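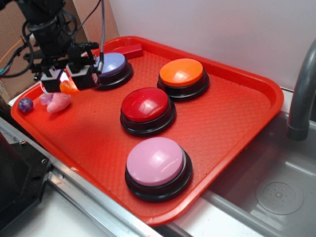

By our correspondent in Prelton
Open day at the Tirkier workshop | Reading time: 8 minutes, with the coffee

On Sunday morning the door of Tirkier in Prelton stood open, and people came in with wet umbrellas and small children. The company makes software for robot arms. It does this on the second floor of a former dairy, and its test bench is a kitchen counter with a sink in it.

I had expected a hall with yellow lines on the floor. What I found was a red tray, four big push buttons on it in pink, red, orange and a blue near to lavender, and a black arm which hung over them with all its cables. The arm works with two fingers. It is slow, and the visitors became slow also. They spoke in low voices, as one does at a chess match.

The program they showed us is called Ho. It was trained on 4,000 short recordings, each one made by a person guiding an arm by hand, and the company repeats the training every October. A younger engineer told me that toys are harder than boxes, for a box has the same shape tomorrow.

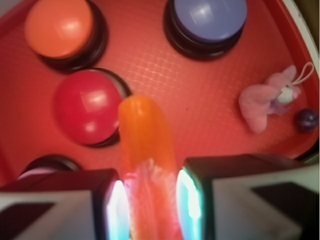
Sovport was less impressed by the talk of training, and remarked over the coffee that a demonstration is always held in the best light of the day, and that one should come back on a dark afternoon and ask for the same thing again. I wrote this down. I think it is fair, and the engineers did not protest.

For me the small orange thing at the fingers was the best part of the visit. It is rounded, a little like a carrot, and a child beside me wanted very much that it would go to the pink plush bunny. The engineers smiled at this, but they did not change their plan.

The workshop receives visitors again in spring. Entrance is free, the stairs are steep, and bus 445 stops in front of the gate.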